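Clandirska Workplace Systems — Internal Support
Ticket: Ovari arm stops short of pick on table 3
Opened by: Amparo Quintana, bench team
Priority: Normal (raised from Low, see below)
Status: Open

Amparo Quintana, 8:10 am
Third ticket on this since the Kosodent rollout in June. The arm goes out toward the cube, stops above the table and sits there until it times out. Then Vi puts up "assist needed" and whoever is closest has to get up and clear it. We were told this job would no longer need a person. It needs a person every few minutes, and that person also has her own work to do.

Last shift it logged 80 picks and asked for help on 17 of them. The weekly report shows those 17 as completed, with no mention of who completed them.

Support, 8:42 am
Thanks Amparo. Please try the following and report back:
Restart Vi from the panel, not from the wall switch.
Run the short calibration.
Place the cube with the opening facing up, well inside the table edge.
Send a picture of the table with the arm stopped.

Amparo Quintana, 9:25 am
Restarted, calibrated, cube placed opening up. Stopped again on the second try. Picture attached.

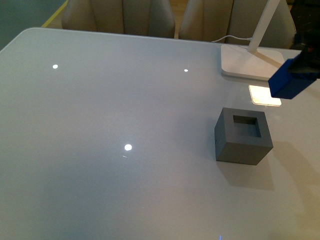 Table 3, arm stopped, gripper empty. Cube on the right half of the table.

Support, 9:51 am
Got it, thank you. The tabletop is very shiny and there is a bright reflection in front of the lamp base, close to where the gripper is. There are smaller bright spots from the ceiling lights too. Vi can have trouble with glare, and a dark gray cube with a shadow next to it may not help. Can you turn the lamp off and run it again? A matte mat would be worth trying after that.

Amparo Quintana, 10:30 am
Lamp off: 18 tries, 3 stops. So better, but I would not call it fixed. The ceiling lights are on a building timer and I can't touch those.

Also, the lamp is there for the people who sit at this table. If the answer is that we work in the dim so the arm can see, I'd like somebody to put that in writing. Before the rollout we picked up the same cubes off the same table with the lamp on and never opened a ticket.

Support, 11:04 am
Understood. I've asked facilities for a mat and sent the logs to Kosodent. I can't promise a date for the Vi update. For now please leave the lamp off during runs only.

On the report: an assisted pick counts as completed by design. I can request a separate column.

Amparo Quintana, 11:12 am
Please request it. Two of our people had their bench hours cut on the strength of that report, and the hours spent walking over to clear the arm don't show up anywhere — I have started writing them down by hand.

Do not close this when the mat arrives. The last two tickets were closed as "resolved by user" and the user was me, moving the cube.

Support, 11:20 am
Noted. Column request filed under this ticket, priority raised to Normal. Keeping open pending mat and vendor reply.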